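Part 3: Hanging and adjusting your cabinet doors

Okay, your Prado boxes are up on the wall, they're level (you did check them again after lunch, right?) and you've got a stack of doors leaning on the couch. I love this part! It's when the kitchen starts to look like a kitchen. I've hung more Prado doors than I care to remember, first in my own place and then in my sister's, and I wrote this section because the sheet in the box skips a lot.

What you'll want within reach

A number 2 Phillips screwdriver, a hand one. A pencil, a roll of painter's tape, a short level and the little bag marked 2618, which has the hinge screws in it. The bag marked 2715 has the knob screws. They look almost the same and they are NOT the same, so open one bag at a time.

CAUTION: Please don't use a drill on the hinge screws. The holes in the doors are shallow and a drill will strip them before you can let go of the trigger. I did two that way on my first evening and had to fill them with glue and toothpicks.

Hanging the doors

1. Lay each door face down on a folded blanket. Wipe the sawdust out of the hinge cups with a dry rag.

2. Press a hinge into each cup until the plate sits flat against the wood. If it rocks, take it out and look for a crumb of something underneath.

3. Put in both hinge screws and snug them by hand. Stop when they stop.

4. Write the door's spot on a bit of tape and stick it on the back. I use "U1, U2, U3" for uppers and "L1, L2, L3" for lowers, counting from the left. It feels silly until you've got five doors off again for painting.

5. Start with the uppers. Hold the door wide open, at a right angle to the box, and hook the top hinge onto its mounting plate. Push until it clicks, then do the bottom one.

6. Let go slowly, with one hand underneath. If a hinge hasn't clicked all the way, you'll feel the door sag.

Note: Tall doors are a two-person job. Comfort Adjei held all of mine and only complained about the radio.

7. Do the lowers the same way. You can rest these on a couple of paperbacks while you line up the hinges, which saves your arms a lot.

8. Close everything and take a step back. It will look crooked. That's fine, we haven't adjusted anything yet!

Adjusting

Each hinge has two screws you care about. The front one moves the door left and right. The back one moves it in and out from the box. Up and down is done on the mounting plate: loosen both plate screws a half turn, slide, and tighten.

9. Get the heights right first, all the way along the row. Lay your level across the tops of two doors at a time.

10. Next, the gaps. Turn the front screw a quarter turn on the top hinge, look, then do the same on the bottom one. If you only turn one, the door tilts (sometimes that's what you want, if it was leaning to begin with).

11. Last, the depth. Run your fingertips across the seam between two doors. You'll feel a step long before you see it.

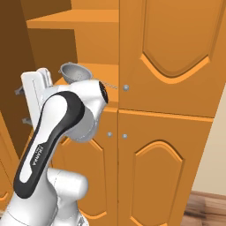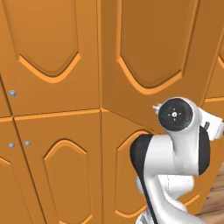

Orange doors, in an upper and a lower row with a rail between.

Do I have to adjust the doors in any special order?
Start next to the corner and work outward. The corner is the one spot where you can't cheat the gap, so get that seam straight first and let any leftover unevenness drift toward the open end of the run, where you can split it between several doors.

A word about corners

If your run turns a corner, the doors on either side can bump each other when they swing. Open one fully, then bring the other one out slowly with your hand between them. If they touch, back both off a quarter turn on the front screws and try again. Still touching? Snap in the little plastic opening limiters (they come in the Nomwood hardware kit, not in the Prado box, which annoyed me no end).

CAUTION: Don't plane or sand a door edge to get clearance until you've tried the limiters. You'll break through the finish and it's a pain to match.

Knobs

12. Live with the doors for a day before you drill for knobs. I'm serious. Open them with your fingers, see where your hand naturally goes, and put a dot of tape there.

13. Pick one distance from the edge and use it everywhere. Make a drilling guide out of scrap wood if you have some. A cereal box works too, but swap it for a fresh one when the hole gets sloppy.

14. Drill from the front of the door with a scrap block clamped behind it, so the back doesn't splinter.

15. Knob screws (bag 2715, remember) go in from the back. Hold the knob still and turn the screw. If you spin the knob instead, it tends to work itself loose again.

Note: If you ordered the Mellow soft-close pads, stick them on now, on the two corners opposite the hinges. Clean the spot with rubbing alcohol first and let it dry, or they'll end up on the floor.

After a few weeks

Doors settle. Go around once with the hand screwdriver, snug the plate screws and redo any gaps that bother you. Then leave them alone for a while! Part 4 covers the drawers, and you'll need the long screws for those, so don't toss the empty-looking box just yet.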